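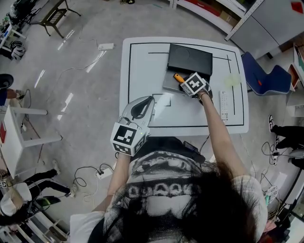
Incidencia: parpadeo de la iluminación sobre la mesa de clasificación
Ubicación: sala Zistier, zona de mesa y estantería
Categoría: instalaciones / alumbrado
Prioridad: media
Apertura: 30/07/2026
Estado: resuelta, con una tarea pendiente

Descripción del problema

La luz sobre la mesa blanca parpadea de forma intermitente. El efecto dura unos segundos, desaparece y vuelve a aparecer sin patrón horario claro. Molesta sobre todo al recoger los objetos pequeños y devolverlos a su sitio, porque el tablero es blanco y refleja los tubos. Las líneas negras del tablero se siguen distinguiendo, pero el reflejo oscila y cansa la vista.

No se ha movido ninguna luminaria ni se ha cambiado la orientación de la mesa desde la última revisión, en enero.

Comprobaciones iniciales

Tubo largo central: se gira en los portalámparas y se vuelve a asentar. Sin cambio.
Tubo de repuesto Vosberg en la misma luminaria: parpadea igual. Se descarta el tubo.
Interruptor de pared: contactos correctos, sin calentamiento.
Regleta del suelo junto a la mesa: se desconecta durante la prueba. El parpadeo continúa.
Ventilador pequeño del suelo: desconectado. Sin relación.

Lectura de luz en el estante inferior de la estantería: 125 lux. El valor es bajo para leer etiquetas, aunque estable – en ese punto apenas se nota el parpadeo, que se concentra en la zona de la mesa. 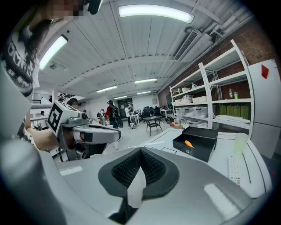 Segunda ronda. Se deja el registrador Jaber conectado a la línea de alumbrado, con una muestra cada 3.000 ms. El intervalo resulta demasiado largo para ver el parpadeo en sí, pero suficiente para localizar caídas de tensión sostenidas. Aparecen seis en la sesión.

Se contrastan las caídas con el arranque del frigorífico blanco. Coinciden todas. Para confirmarlo se desenchufa el frigorífico y se mantiene el resto de la sala en uso normal: no se registra ninguna caída y la luz queda fija. Al volver a enchufarlo, el parpadeo reaparece con el primer arranque del compresor.

Causa probable: el enchufe del frigorífico cuelga del circuito 2, el mismo que alimenta el tubo largo, con un borne flojo en la caja de derivación. Las demás luminarias van por otro circuito, lo que explica que el fondo de la sala no se vea afectado.

Actuación

Se corta el circuito 2 en el cuadro.
Se abre la caja de derivación. Neutro mal apretado, aislante algo oscurecido en la punta.
Se sanea el conductor, se cambia el borne y se reaprieta el conjunto.
Se pasa el frigorífico a la línea de tomas de fuerza.
Se restablece el servicio y se actualiza el esquema en Fultudum.

La rejilla del aire acondicionado y el detector de humo del techo no se han tocado. Las tuberías de la pared tampoco.
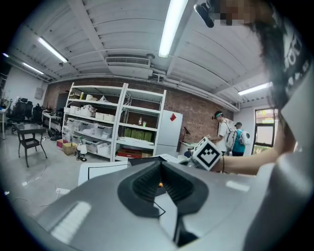 Verificación posterior: el registrador permanece instalado durante una jornada completa, con el frigorífico en marcha y la mesa ocupada. Sin caídas en la línea de alumbrado. Se retira el equipo.

Pendiente

El nivel de luz en los estantes bajos sigue siendo insuficiente. La reparación no lo modifica, era un problema distinto. Las cubetas blancas se identifican por la etiqueta y a esa altura cuesta leerla; con las cajas verdes ocurre algo parecido. Se propone una tira lineal fijada al canto del estante superior, alimentada desde la línea de tomas y no desde el alumbrado general. A la espera de presupuesto.

Mientras tanto, mantener despejado el paso hasta la caja de derivación y no alargar la regleta del suelo con otra regleta.

Si el parpadeo vuelve, reabrir este mismo registro indicando la hora y si el compresor estaba funcionando.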